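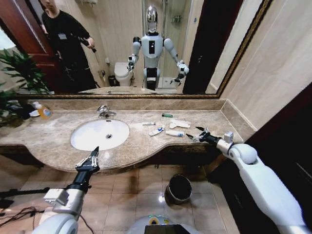
Two grippers on one robot is twice the trouble, one reader of our first draft wrote in the margin, and why would slim fingers beat a plain pinch on a toothpaste tube anyway? We still don't have a good answer.

The supplier, Drustanska, says its multi-fingered gripper handles "everyday objects" out of the box. We tested that claim at a bathroom counter, with small toiletries next to the sink, against the two-finger Vameck our lab already owned. Each gripper got 40 tries at picking up a tube and setting it back down.

The Drustanska dropped or missed 16. The Vameck did slightly worse on tubes lying flat and slightly better on the flat packet. That is a thin result for the price gap, and we would not call it a win. Flat things on hard marble were bad for both.

We also doubt our own numbers. The same person drove the arms every time and got better as the afternoon went on — the Vameck went second, so it may have had the benefit. The mirror bothered us too. We never tested the head camera with it covered, and we should have.

Next term we want 100 tries per gripper, in mixed order, with the Hattori controller in place of the handheld one. Until then we would not pay for the extra fingers.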